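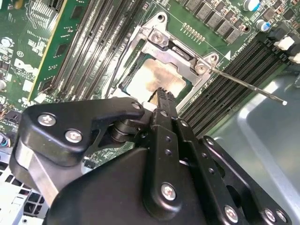 Pladar 40-Piece Precision Driver Kit, Version 2: Review

By Normand Hiebert
March 29, 2018

I fix and upgrade used office desktops, and I have done it long enough to own a drawer full of driver kits I don't like. The Pladar kit has been my main set since February. It replaced the first version of the same kit, which I used until the handle cracked at the collar. My short opinion is that the bits are better than they need to be at this price, the new handle is good, and the case is still a nuisance.

I paid for this one myself. I bought it at Marquez, the tool counter near me, where Ngọc Dương let me try the handle before I took it home. You should do that if you can. The grip is slimmer than it looks on the box, and people with large hands may not like it.

What You Get

The set has 40 pieces counting the handle, a flexible extension, a straight extension and a pair of plastic tweezers. Everything else is bits. The Phillips sizes cover all I need, from the little screws on a wireless card up to the ones on a case. There is a full run of Torx, including the sizes with the hole in the middle, plus hex, slotted, and a few odd shapes for phones and game consoles that I have not touched.

There is no 1/4 inch nut driver. That is my biggest complaint about the selection. A lot of office machines use hex head screws with a slot or a cross cut in them, and a nut driver is the quickest way to get a stubborn one moving. I still keep a separate one in my apron. The instruction sheet says the kit is "complete for PC service," and I would not go that far.

The Bits

The Phillips tips fit well. They seat to the bottom of the screw and stay there when you lean on them. After a month and a half of use the one I reach for most has lost its dark finish on the edges, but the edges themselves are still square. With the old version I was buying loose replacements by this point.

The Torx bits are good too. The spring screws on many processor coolers take either a Torx or a Phillips, and they tend to be sunk down a narrow tube. The Pladar bits are long enough that the handle clears the fins on most coolers I work on. On a few of the taller ones I needed the straight extension, and it wobbles a little in the collar.

The small slotted bits are soft. I twisted the tip of one on a battery door. It was a tight screw and I should have used something bigger, but it was not that tight.

Magnet Strength

Version 2 has a stronger magnet, and you can tell. A case screw will hang off the tip with the driver held sideways. It will hold a motherboard screw while you reach down past a power supply, and that is most of what I want from a magnet. The long standoffs are too heavy for it and fall off if you bump anything.

I got asked about magnets and hard drives when I reviewed the first version. I have never had a driver hurt a drive. I keep the handle off the top of one anyway out of habit.

The Handle

It is aluminum with a free-spinning cap. The knurling is finer than before and does not chew up your fingertips. The cap had some grit in it when new and smoothed out after a drop of light oil. The collar is now steel, and mine shows no sign of cracking.

Ottmar Lenz, who has the bench next to mine, prefers his Bravari handle, which is thicker and has rubber on it. For removing case screws I agree with him. For the small stuff I want the thinner one. The Bravari takes the same bits, so you can mix them if you have both.

In a Full-Size Tower

Towers are easy compared to laptops, and almost any driver will do for the side panel and the drive cage. The trouble spots are down inside. The screw holding a graphics card bracket is close to the lip of the case, so the driver goes in at a slight angle, and a sloppy bit will chew the head. The Pladar did fine on these. The corner screws on the motherboard were fine as well, even with the cables left in.

I would lay the case flat before you take off a cooler. It is easier on your wrist, and a dropped screw lands where you can find it. Loosen the screws a little at a time in a cross pattern. If the paste has set hard, twist the cooler a bit before you lift.
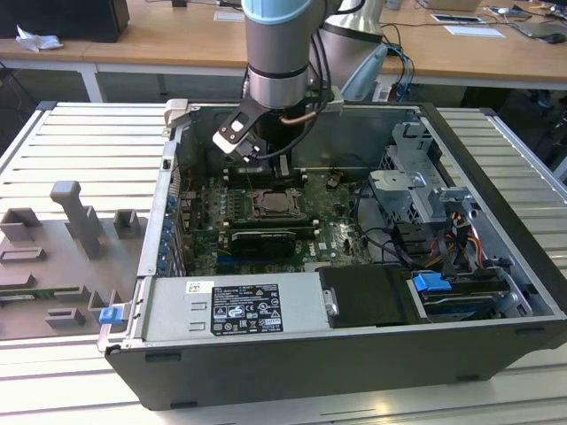 The Case

The bits sit in a foam tray that slides out of a plastic sleeve. The foam grips too hard. Getting a bit out takes a fingernail, and the labels are printed on the sleeve instead of next to the slots, so with the tray pulled out you are guessing. I marked mine with a paint pen. The sleeve also slides open in a bag if it is carried upside down.

Price and Verdict

The regular price is a little more than the first version was. If yours still works, I would not replace it. If you are buying a first kit for desktop work, get this one and a 1/4 inch nut driver to go with it. The Meroven kit on the next shelf costs less and has a better case, but the Phillips bits in the one I borrowed were already rounded.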